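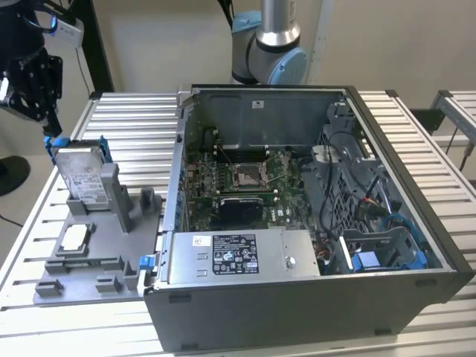 I have been trying to get rid of things since my mother-in-law's house sold in April, and I'm not very good at it. She had the big place out past the Stulier turnoff, the one with the two sheds, and when she moved into her apartment we ended up with whatever nobody else would drive home with. So our garage became the second shed. Then it became the first shed too.

My friend Fouzia Abbasi is the opposite of me. She moved apartments last year with 9 boxes, total, and one of them was shoes. She came over to help me and lasted a whole afternoon without rolling her eyes, and I'm grateful. Her rule is that you pick something up, you say out loud when you last used it, and if you have to start the sentence with "well" it goes. I failed on the first item. It was a fondue set. (It stayed. We've had fondue twice now, and I burned my lip both times.)

The easy stuff went fast. Towels and blankets to the animal shelter, which was thrilled. Jars, out. Four folding chairs to my brother. The hard stuff is what still sort of works, or would work if somebody fixed it, and that was most of the garage. A sewing machine that skips. A bread maker with no paddle. Old computers, so many cords, and a printer I'm fairly sure I paid more to keep in ink than I ever paid for my first car.

I can't put a thing like that on the curb. My dad fixed everything, and I grew up thinking a broken toaster was a Saturday. But I don't have his patience or his workbench, so what I do is put the toaster on a shelf and feel bad about it for six years.

What finally helped was the swap day at the old Villanueva grocery. If you're local you know the building, it's been empty forever, and Desmond Holloway talked the owner into letting people use it once a month. You bring in what you don't want, you put a tag on it saying what's wrong with it, and anybody can take it. No money. I loved the tags! People are so much more truthful on a tag than in an online listing. "Lamp, hums." "Good crib, ugly." There was a record player that just said "ask Tavion," so I did, and Tavion Ruiz-Ortega spent a good while telling me about belts and needles and I nearly brought it home. My husband was standing right there shaking his head.

The sewing machine went to a girl who wanted it for a costume. The bread maker went to a man who already had one with a paddle and a dead motor, so you can imagine how pleased the two of us were with each other. I didn't bring home much - one colander, some garden gloves, a puzzle of a lighthouse. 

Some things still don't fit anywhere. Paint, for instance. I had 33 cans of it, most from colors my mother-in-law had on walls before I even met her, and the county only takes it on certain days and only if it's still liquid. If it's dried out you can put it in the trash with the lid off. If it's halfway between, you stir in kitty litter and wait. My driveway looked like a very sad art class for a week.

And then the papers, which I'm still in the middle of. Tax returns, fine, shredder. But she kept every letter, and every envelope too, and I keep sitting down on an upside-down bucket to read "just one." There's a long run of them from a cousin who lived on Allari Street and complained about the same neighbor's rooster the entire time. I want to know what happened with the rooster. I'm on the third shoebox.

We can get one car in now, if whoever is driving doesn't mind climbing out the passenger side. The next swap is coming up and I've got the printer by the door with a tag already on it. I wrote "works, but mean."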